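Subject: Re: [mapplebeck-swap] Red things, and what to do with the sorting heap

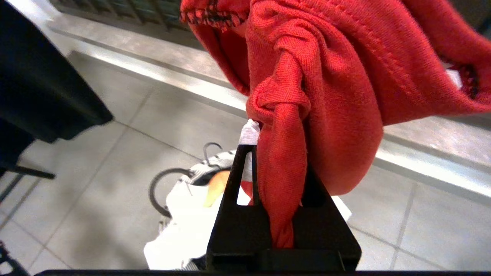

Red top, dark zigzag hem, and the white sneaker waiting its turn

Hi all,

I am so glad someone finally brought up the red pile! Quoting the bit I'm answering:

> We ended last time with way too much on the floor and no plan for it.
> I'd like us to wash all the reds together before the November swap, but
> I'm worried about anything with contrast stitching. Does the dark thread
> bleed? Also, are we still taking shoes? I thought the Vustach group had
> taken those over.

Stitching first, my favorite subject. Look at that hem! It's black and red, a zigzag or maybe an overlock (I go back and forth), and there's a second hem with dark stitching on the other side. I love a visible seam on a plain knit. It makes an ordinary red top look like somebody cared about it.

As for bleeding, I've washed 93 red and orange pieces for the swap since we started keeping the notebook, and 5 gave me any trouble. All of those were the cloth itself letting go of dye and never the thread. So my vote is yes, wash them together, cold, inside out, with nothing pale in the load. Please check for a tag before you toss anything in - there's a little white one poking out on this top, and I have not read it yet, so it stays out of the machine until I do.

Please don't cut the tags off, either! People at the swap ask for them constantly, and six of you know who you are.

Shoes: yes, we still take them. Vustach only wanted boots. White sneakers with black trim like this one go fast at our table, especially in the middle sizes. Tie the pair together by the laces if they have them, or use one of the Pumance bags (there's a roll of those on the shelf by the Esiler Street door). Wipe the soles and stuff the toes with paper if you've got some.

For folding, I've gone over to rolling the knits. I know, I know, I was a stacker for years. But we had 196 items out last time and the stacks were on their sides before lunch, and the rolled ones stayed put in their bins. Hem facing out, so the nice stitching shows.

I can take two more bags of reds this week if anyone wants to drop them on my porch. After 4 is best. And if you have a top with a fancy hem, bring it even if you're not giving it away, I want to see it!

Still looking for a lid for the big gray bin, by the way.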